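¿Merece la pena cambiar la Quadro K620 de una workstation usada o me están vendiendo humo?
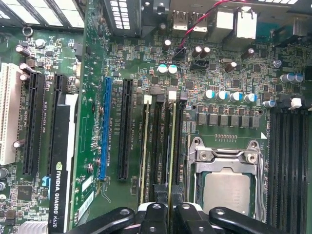
Laurier Wong

Compré en julio una torre de trabajo de segunda mano en Taluner, una tienda de equipos reacondicionados. La llevaba en la ficha como "lista para diseño profesional", y a mí esas frases me ponen en guardia. Abierta, lo que tiene es una NVIDIA Quadro K620, un solo procesador y ranuras de memoria a los dos lados del zócalo.

La uso para planos en 2D, algo de 3D muy sencillo y retocar fotos. Con los planos va bien. Con el 3D se arrastra en cuanto giro el modelo. Escribí a Taluner y me contestaron en cinco minutos que lo que necesito es "el pack de actualización": otra tarjeta y más memoria, por 274 euros. No me preguntaron qué programa uso ni cuánta memoria tengo. Sospechoso, como mínimo.

Mis dudas:

Si quito la K620, ¿pongo la nueva en la misma ranura o en la azul? La azul lleva serigrafiado algo que empieza por SLOT2_PCIE3X16. He leído en un foro que el color indica que es "la rápida", pero en el mismo foro decían que hay que limpiar los contactos con goma de borrar todos los meses, así que no me fío mucho.

Lo segundo, la memoria. En el banco de la izquierda hay ranuras con pestaña blanca y otras con pestaña negra, alternadas. ¿Significa algo o es decoración?

Y hay una ranura clara, la que está pegada a SLOT4_PCI. ¿Sirve hoy para algo?

Quiero gastar lo justo. No juego.

Bélanger

Antes de pagar 274 euros por un pack que no has visto, abre el monitor de recursos con el modelo 3D cargado y gíralo un rato. Si la memoria del sistema está casi llena, empieza por ahí. Si la que se satura es la gráfica, entonces sí, la K620 se te queda corta. Es una tarjeta de gama baja, con 2 GB, y lo de "profesional" se refiere sobre todo a los controladores.

Ranura: x16 es el tamaño y el número de líneas, el 3 suele ser la generación. Por el nombre, la azul sería la candidata para una gráfica, pero el color lo decide cada fabricante y he visto placas en las que no quería decir nada. Busca el manual de tu placa exacta. Ahí viene qué ranura va con todas las líneas y cuál tiene el tamaño pero no la velocidad. En esta torre no me atrevo a prometerte que cambiarla de sitio se note.

Mira también la fuente. La K620 se alimenta por la propia ranura y muchas tarjetas más potentes piden cable aparte. Un vendedor que no pregunta por la fuente no ha pensado en tu equipo.

Memoria: los colores de las pestañas suelen marcar el orden de llenado. Suelen. Otra vez el manual. Y fíjate en el tipo, que en las workstations a menudo es registrada y no se puede mezclar con la normal de sobremesa. Apunta lo que pone en la etiqueta de un módulo antes de comprar.

La clara es PCI de las antiguas. Si no tienes una tarjeta vieja que meter ahí, olvídate de ella.

Givivgate

pon una de juegos y ya, yo en mi torre puse una de segunda mano y vuela. los drivers profesionales son un sacacuartos

Ilow

Lo de "vuela" depende del programa, Givivgate, y él no ha dicho cuál es. Hay programas de CAD que con una tarjeta de consumo van perfectos y otros que te dejan sin soporte si tienes un fallo. Yo miraría la lista de tarjetas certificadas en la web del programa, es gratis.

Con el resto de lo que dice Bélanger estoy de acuerdo, menos en empezar por la memoria. En mi caso la amplié primero y el 3D siguió igual de mal. Claro que era otro equipo, y tampoco medí nada antes.

Laurier Wong

Gracias. El sábado hago la prueba del monitor y busco el manual. Le he preguntado a Taluner qué modelo de tarjeta entra en el pack y ahora ya no contestan en cinco minutos.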